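Vondel 10 soup kettle for restaurants and buffets
Brand: Maes
Sold by: Skiltwood Kitchen Supply
Availability: in stock

Home > Buffet and serving > Soup kettles > Vondel 10

The Vondel 10 keeps soup, sauce or stew at serving temperature during the whole lunch or dinner service. It is made for small and middle-size restaurants, hotel breakfast rooms and canteens where the guests take the soup by themselves, but it does its work equally well behind the counter.

The kettle works with a water bath. You fill the outer part with water up to the line, put the inner pot in its place and choose the setting with the knob on the front. The heat comes from all sides, so a thick soup such as pea or pumpkin does not catch on the bottom as it would on a hotplate. Please note that the kettle is for keeping food hot and not for cooking. The soup must be already hot when you pour it in.

The lid has a hinge at the back and a small opening for the ladle. When you lift it, the condensed water runs back into the pot and does not drip on the table cloth. We find this a good detail, which is missing on many kettles of this price.

Specifications

Capacity of inner pot: 10 litres
Inner diameter of pot: 231 mm
Power: 300 W
Heat settings: 4
Inner pot: stainless steel, removable
Outer body: steel, black powder coating
Cable: fixed, with the plug of your country
Included: inner pot, hinged lid, set of magnetic soup labels
Not included: ladle 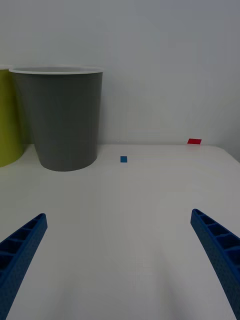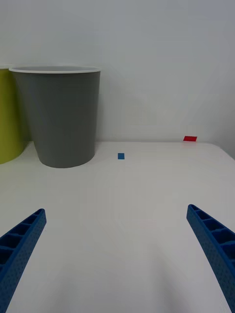
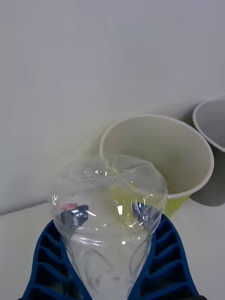 Customer reviews

Toon Geerts
We use the Vondel since August in our lunch restaurant, on the buffet next to the bread. It stays hot until the last guests, also when the lid is opened all the time. On the highest setting a cream soup becomes a bit too thick at the end, so I put it one lower after the first hour and this is fine. My one complaint is the labels. "Tomato" and "mushroom" are there but no "soup of the day", and this is what we serve. I wrote it on a piece of tape.

Reply from Skiltwood
Thank you for your review. Blank labels exist as a separate article and you can write on them with a chalk pen. Ask for them when you order and we will put a set in the box.

Use and cleaning

Fill the water bath before you switch on, and look at the level again between lunch and dinner. An empty bath will make the safety switch go off. If this happens, take out the plug, let the kettle cool down, fill it and press the reset button under the base.

The inner pot and the lid can go in the dishwasher. The outer body must never be put under water – clean it with a damp cloth and a little soap. In places with hard water a white layer will form in the bath. Warm water with some vinegar, left in for one night, removes it.

Which kettle should I choose?

If you serve mainly one soup per day, the Vondel is large enough for most dining rooms. For two soups we advise two kettles side by side, or the Vatano double model, which has two smaller pots in one body and one knob for each. The inner pots of the Vondel and the Vatano do not fit in each other's body.

Spare parts

Lid, knob and inner pot can be ordered separately. Have the number from the plate under the base ready when you contact us. For questions about parts and repair, ask for Kobe Lambrechts.

Page last changed: Friday, October 4, 2024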